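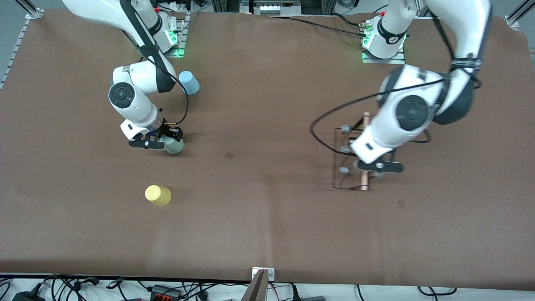

Speaker notes, "Setting the Table: Cups, Racks and Brown Paper"
January
By the Odholm workshop desk

Okay, so before I start, does everybody in the back hear me? Good. (Wait for the latecomers, the door at Pons sticks.)

I want to talk for a bit tonight about cups. I know! You came out in January to hear somebody talk about cups. But I run the shared workroom at Odholm, and I've probably spent more of my life thinking about where a cup goes than is healthy, so you get the benefit of it.

First thing, cover your table. We use brown paper on the big one. It creases, and people ask me whether the creases bother me, and they don't. What I like is how easy it is to see things on it. A yellow cup on brown paper, you spot it right away, even lying on its side. Pale mint green shows up nicely too, and so does light blue. On a white table, mint green just melts away and you put your elbow on it.

(Slow down here, I rushed this at Praltska.)

Now, colors. I used to buy whatever was cheap, and I had 113 cups at one point and could not have told you which ones belonged to which shelf. So I switched. Each color gets a job. At our place yellow is for brushes, mint is for rinse water, and light blue is for anything small you don't want rolling off, like screws or beads or the cap off your glue. You can pick other colors! I only ask that you write it down on the door, and that you don't change it halfway through the year like I did.

Next, racks. This is the part I get excited about, so somebody wave at me if I go past 13 minutes.

You want an open rack, one with thin lines that you can see through. Ours is dark, and with the brown paper under it you can tell at a glance what's on it and what's missing. I've tried solid trays and they turn into junk drawers within a week. An open rack kind of shames you into keeping it tidy. Lay it flat while you're working on it and stand it up later if that's how you store it. And leave the rods till last. The copper-colored one we have is my favorite thing in the whole room, I'll admit that, and I set it across the rack and look along it from one end before I do anything else.

(Pass the spare rod around. Get it back this time.)

Then there's the plain surface, and this is where I lose people. I think every workroom needs one stretch of nothing. No hooks, no calendar, no pattern.
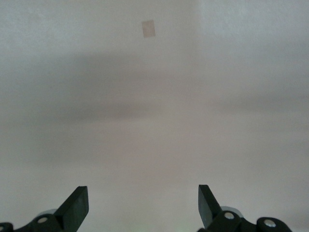
Photo: Odholm workroom / talk handout, page 2

Pale, no lettering, and a little tan patch that's maybe tape, maybe a sticker. I love that. Your eyes get to rest, and a shadow going across it tells you plenty about your lighting. If you get a dark smear of shade on one side and it thins out toward the other, go look at your lamps before you blame your eyes. I spent a whole winter squinting at a Limero lamp I'd put on the wrong side of me.

Okay, the homework. Go home and clear one table, just the one. Cover it. Put out three cups, each a different color, and leave plenty of open space between them. Then stop! Don't fill the gap. I had a beginner's group at Pons where every single table was full again before the coffee was ready, mine included.

(Questions. If it's quiet, ask them what they keep in mugs at home. That always gets them going. Paper rolls are by the door, one each please.)

Comments

rackandruin: Was at the Praltska one and you did rush it, haha. Much clearer written down. Where do you get paper wide enough for a big table?

mintcup: I have easily 1000 beads in one bowl and I feel personally attacked.

Odholm desk: @rackandruin we tape two widths together underneath. Works fine as long as you don't drag things over the join.

tableleg: Trying the color jobs with my kids this weekend. They already want to swap yellow and blue.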